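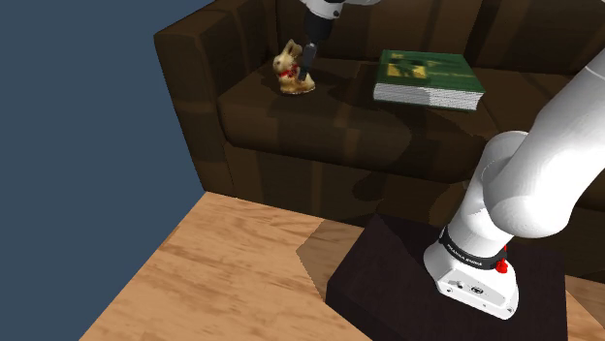
Suvlow replied to me by email that the household pack is "ready to run on a standard workstation," and that is all I could get out of them. So I'm asking here before I spend the money.

The product is their simulated living room set for pick and place work. You get furniture, small objects and a Franka arm already mounted on a block, plus task scripts. The full license is 2690 dollars for one seat. The listing says 821 objects. I teach a night class and would use maybe a tenth of that.

What I want to know is how well the grasping holds up on soft furniture with small, odd-shaped things like the rabbit. Boxes and cans are easy in any simulator. Also, can I change the table height and the arm position, or are they locked?

Posted Thu 17 April by Dallow

Glenys Meredith

I have had the full license since last May. To take your points in order:

The sofa is not soft. It looks like upholstery but the collision shape is rigid, so an object sits on it the way it would sit on a bench. If you need a cushion that gives, this pack won't do it.

Small objects vary. The figurines use a simplified collision shape by default, and on anything with ears or thin legs the fingers can close on empty space next to the part you see. There is a setting in the object file to switch to the detailed shape. It slows things down. On my machine a batch of 1000 grasps went from a lunch break to most of an afternoon. I only turn it on for the objects I care about.

The arm position is not locked. Open the layout file, change the base coordinates, reload. The block does not move with the arm unless you edit it too, and if you forget, the arm floats. Furniture heights can be scaled but the textures stretch.

Books are the hardest thing in the set for me. Lying flat they are wider than the gripper opens, so you have to push one over an edge first, and the supplied scripts don't include that.

For a night class I would ask for the teaching license. It isn't on the price page. You have to write to the sales address and say how many students.

Ó Riain

Too expensive. Get a free simulator and download some models.

Sukach

The free route works if you have time to fix scale and mass on every model. I did that for 3 weeks and then bought the pack. Check your graphics card memory first, the bigger rooms would not load on my old one. The trial has one room and it is enough to test that.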